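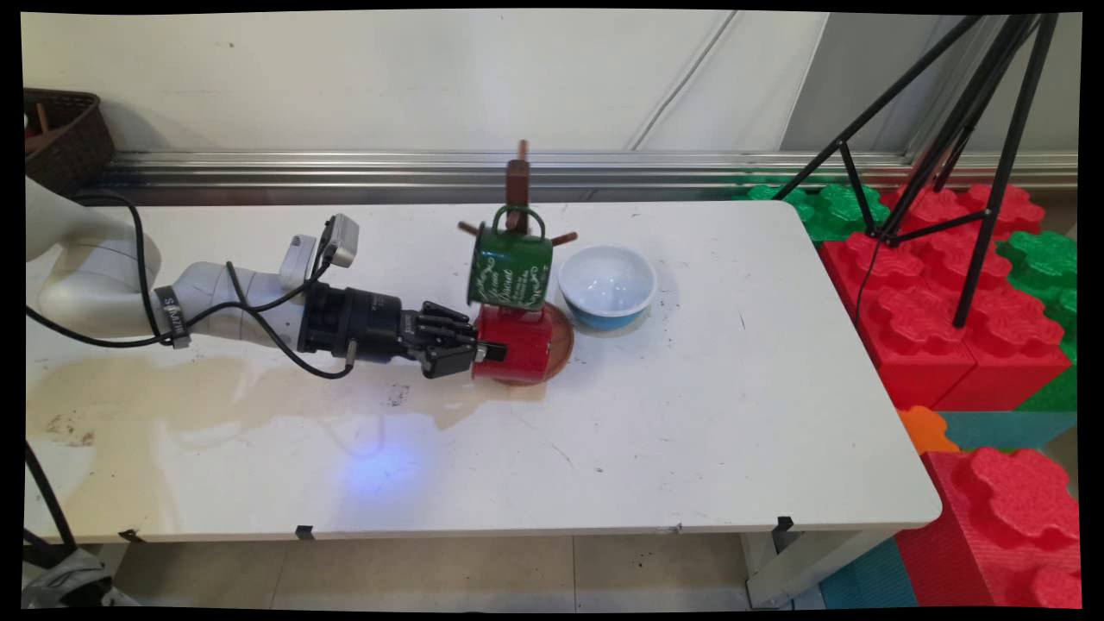
No. 37

Mugs, then. I said last time I'd get round to the mugs and it's 6th April and I'm finally getting round to the mugs. Quick one, I've got bread in.

So the cupboard over the kettle has been a disgrace since we moved in. Two deep, stacked, handles all catching on each other, and every time you want the one at the back you have to take out the whole front row and put it on the side. Lost a perfectly good Jonberg one that way last year. Straight onto the tiles. Gone.

Hence a mug tree. Wooden, round base, upright post with short pegs near the top. My gran had one and I thought they were the naffest thing in the world. Now I want everything on pegs.

The dark green mug is the one that lives on it. White script on the side, thin pale band near the rim, handle goes over the peg nicely. It's a good weight for tea and it hangs without swinging about. Very happy with the green one.

The red one is more of a problem. Lovely glossy red, my favourite to drink from, but it spends half its life lying on its side against the base. I've got a theory that the pegs are a bit short for it. Might try it on the other side of the post, might just give up and let it live on the draining board.

The little bowl – pale blue outside, white inside – isn't part of the mug plan at all, it just ends up next to everything. Teabags, a bit of lemon, the spoon when I can't be bothered to walk to the sink. I keep meaning to buy a proper spoon rest. Rana had one I liked but the postage was silly, so bowl it is.

Now the table. Yes, the table. White laminate, never again. It had specks and scuffs on it before I'd even thought about mugs, and at the moment there's a great beige puddle of a stain right across the left hand side as well. Things I have tried on the older marks:

- bicarb and a damp cloth. Fine on the small stains, useless on the black specks
- washing up liquid, hot water, elbow grease. Same
- Vustex cream cleaner, which smells like a swimming pool and did shift one ring
- leaving it and putting a tablecloth over. Best so far

I'd like to do the whole top again in May when the windows can be open all day. Someone in the comments suggested Fumatier wax for the tree itself, so the base doesn't soak up drips and go dark. It's a fairly dark brown already so I'm not sure I'd notice, but I'll get a small tin and report back.

Other thing people asked – do mugs get dusty on a tree? A bit, yes. The ones at the top if you don't use them. Rinse before you pour, takes two seconds. I'd still take that over the cupbord.

Which now has an entire empty shelf in it, by the way. Thinking tins. Or the good glasses, if I can find the box.

Right, bread's beeping. Next time is the drawer with all the lids in, so bear with me if that one takes a while.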